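Home Projects Notes Downloads Contact

# Bumby: a little word list of things people say while making tea

Filed under: Small datasets, Words, Kitchen table stuff

August, by Hui-mei Choi
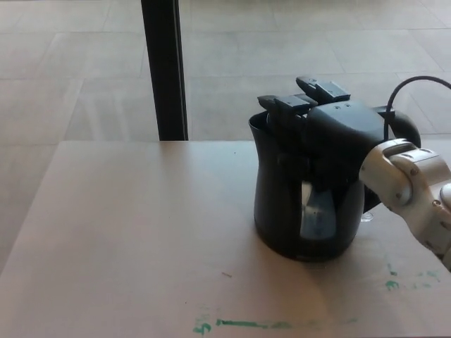

I started Bumby because my aunt calls the first cup out of the pot "the scout" and I wanted to know if anyone else had a name for it. They did! So I kept asking, and then I had a shoebox of index cards, and then Alžběta Procházka talked me into typing it all up (she did the Czech entries and most of the spelling fixes, thank you Alžběta).

## What you get

One file, `bumby.csv`, with 1,000 entries. Each row is a word or saying, plus these columns:

- `phrase`: as the person wrote it, odd spelling and all
- `meaning`: in my words, so blame me
- `lang`: there are 13 languages, but English takes up most of the file
- `place`: a town or region, blank if they didn't want to say
- `note`: anything else, often a story about somebody's grandmother

It's plain UTF-8 with commas. If the accents look like soup, your spreadsheet program has guessed wrong, so import the file and pick the encoding yourself.

## Where the words came from

Mostly letters and emails, and one very rainy afternoon at the Praltisberg library, where I put out cookies and came home with 40 cards. Everyone who gave me a phrase said I could share it. I left out names, and I took out 2 stories that would have been easy to trace back to a family.

## Things that bug me

The place column is a mess. Some people put where they live now and some put where they grew up, and I didn't ask clearly enough. Please don't make a map from it! Older folks are also way overrepresented, and I have next to nothing on iced tea.

Version 2 fixes the doubled rows from the first upload and splits "steep" and "stew" into separate entries (long argument, I lost).

## Using it

Use it for anything you like, just say it came from Bumby. If you've got a phrase I'm missing, send it over with what it means and where you heard it. I'm slow with email but I do read all of it.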